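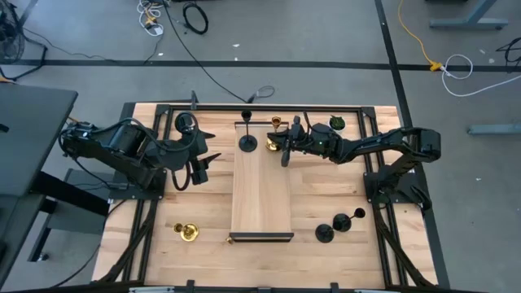

Gold candle holder and the pale board, on the butcher-block table.

So I finally got Drendum to the table, and wow, we played until way past midnight! It's a card-driven game of rival lamp-lighters in a flooded city, for two to four players, and the box says 60 minutes. Ours took 88 (I timed it, don't judge me), but two of us were learning and Baptiste Vidal reads every card twice.

You start with 10 oil and a hand of route cards. Each turn you either light a district or steal the flame from somebody else's, and stealing is way more fun - I had three districts by the second round and lost all of them before the third. The flood deck keeps things tense too, because once a street goes under, your shortcut is gone for good.

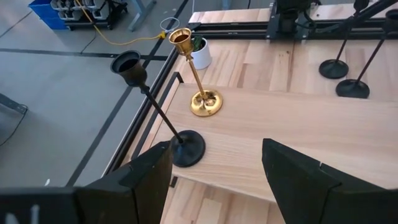
What bugged me

The rulebook. It covers ties on page four and then again, differently, near the back. We went with page four. The blue and gray tokens are also hard to tell apart in the evening, and I'd have liked a proper insert for the cards.

Still, at almost $60 I think it's fair, and I'd play it again tonight if anyone was free. 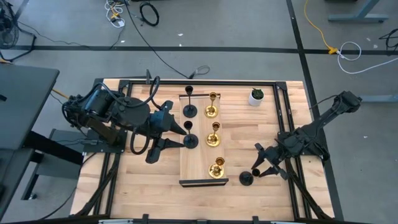
Review by Adwoa Sarpong | Filed under Card Games

One more thing for the two-player crowd: use the short flood deck. The full one drags badly with only two of you, and the short one had us both yelling by the last round.

Contact | © Hinda Games Reviews | Back to top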